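How to Run a Suturing Demo at a Robotics Open Day

We have run the suturing station at the Plimier open day for a few years now, always in March, and the same questions come in every time from other labs that want to do one. These are our notes. They assume you already have a working instrument arm and someone who can drive it. They don't cover arm setup or calibration.

What you need

- The arm, with a needle driver fitted and a spare in the drawer
- Skin pads, pink, the kind sold for student practice
- Black suture thread with the needle attached
- A blue-green drape, big enough to hang over the front of the table
- A screen visitors can see from the back row
- Clamps or double-sided tape for the pad
- Blunt forceps and scissors for the hand station
- A sharps box

We buy pads from Hlongwane and thread from Stolico. Any practice pad will do if it has a separate top layer. Solid foam pads tear as soon as you pull a knot down, and then you spend the afternoon apologizing for it.

Use black thread. We tried a violet one the first year and it disappeared on the screen.

Step 1: Set up the table

Put the arm on the side away from the door. People come in, stop at the first thing they see, and block everyone behind them, so you want the hand station near the door and the arm farther in.

Leave 2 feet between the table edge and the rope. Less than that and children lean on the table, and you will see it on the screen every time.

Lay the drape first, then the pad on top of it. Tape the pad at all four corners. If the drape has a wrinkle under the pad, take it off and start over. A pad that rocks even slightly makes the driver look bad.

Step 2: Prepare the pad

Cut the incision before the doors open, lengthwise, with a fresh blade. Go through the top layer and stop. You can cut in front of people, but we found that a few visitors walk away at that point and don't come back.

Place the first stitches ahead of time too. An empty incision doesn't tell people much. With a couple of knots already tied they understand the job straight away and start comparing the next one with the last.

Keep a second pad ready under the table. On a busy day we go through pads faster than planned, and a pad with too many old holes stops holding thread.

Step 3: Set the camera and screen

Start wide, so visitors can find the instrument, then go in close once the driver starts tying. Close is what they came for. The jaws are small, and from behind the rope you can't see what they are doing without the screen.

Turn off the overhead light directly above the table if you can. Polished metal throws glare back and washes out the thread. We use Presto to send the camera picture to the big screen. It needs a restart at lunch or it starts to lag, and a lag between the arm and the screen confuses everybody. Do the restart at noon whether it looks fine or not.

Step 4: Run the demo

Each run should take one stitch. We tried three stitches per run and lost people in the middle of the second.

1. Say who is driving and point to them. Many visitors think the arm is working by itself. Ours isn't. A person at the console moves it the whole time.
2. Show the jaws opening and closing in the air, away from the pad.
3. Pass the needle through both sides of the cut.
4. Pull the thread through, leaving a short tail.
5. Make the loops and tie down. Go slowly on the first loop and at normal speed on the rest.
6. Trim the tails, either with a second instrument or by hand.
7. Take questions while the driver rests.

The driver should not talk during steps 3 to 5. Have a second person do the talking. This is the mistake we see most at other people's open days, and it usually ends with a dropped needle.

If the needle does drop, stop the arm, pick it up with forceps, and say what happened. Visitors don't mind. What they mind is standing there with no idea why everything has stopped.

Step 5: The hand station

Let people try a stitch with ordinary tools on a second pad. Thread only, no needle, for anyone under school-leaving age. They can practice the knot on a cord tied to the table leg. Two chairs are plenty.

We had 600 people through the building last time and 200 of them sat down at the hand station. The ones who had tried it stayed longest at the arm afterward - they knew how hard the knot was.

Questions to be ready for

How much does it cost? Agree on an answer beforehand, even if the answer is that you can't say.

Can it do this without a person? Tell them what your arm does and leave the rest alone. It's easy to drift into promises.

Is that real skin? You will get this all day. Say no, it's a practice pad, and pass a clean one around.

Does the surgeon feel anything through the handles? Depends on the system. Ask your driver before the day.

Closing up

Start packing 20 minutes before the doors close, beginning with the hand station. Count needles into the sharps box against the number you opened. Park the arm before anyone touches the drape. Used pads go in the trash with the stitches left in, but check each one for a broken needle tip first.

Write down what ran out. We never remember by the following March.

The picture below is the view we put on the big screen during step 5 of the demo, with two knots done and the jaws working at the next loop.

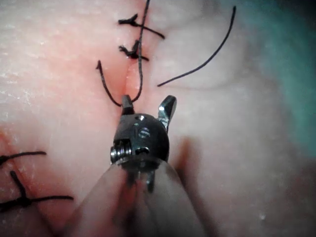
Stolico Workshop: We ran ours from these notes and the one thing I'd change is the talking. We put the speaker at the rope, facing the crowd, and she couldn't see the screen, so she was always a loop behind. Second session we moved her beside the console and it went much better. Also, how do you handle driver breaks? Ours was done in after an hour and we had no one to swap in.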